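4.2 Timing of pregnancy announcements and audience response

The second coding round covered 2739 posts by performers with a current television role, collected from the Tralumport archive up to 27/09/2023. Posts were kept if they announced a pregnancy or a birth, or if they were the first to show a child of the account holder. After repeats and fan accounts were removed, 63 announcements remained. Each was coded for the person posting, the number of images, the use of a partner's name and the delay before the first press report.

In 55 cases the announcement came from the performer's own account. The other eight appeared first in a magazine or on a partner's account. Delay was measured in minutes from the time stamp of the post to that of the earliest article held in the Flellness index. The median was 20 minutes. Longer delays were found for posts made at night and for accounts with few earlier posts about family life.

Image sets were treated as a single unit, following Chu, so that a set of several pictures counted once. Captions were coded separately, and a caption made up only of symbols was entered as blank.

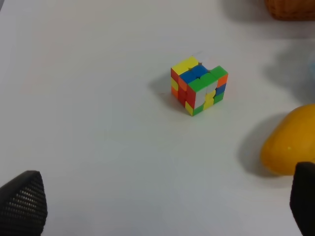

Figure 3. Tabletop with scrambled puzzle cube and fruit.

Replies were sorted into congratulation, question and complaint with the Drurnanari word list. Congratulation was the largest group for every announcement in the sample. Questions were more common where no due date was given, and most of them asked for one. Complaints were too few to test and are left out of the models in Section 5, where delay is entered as a logged value.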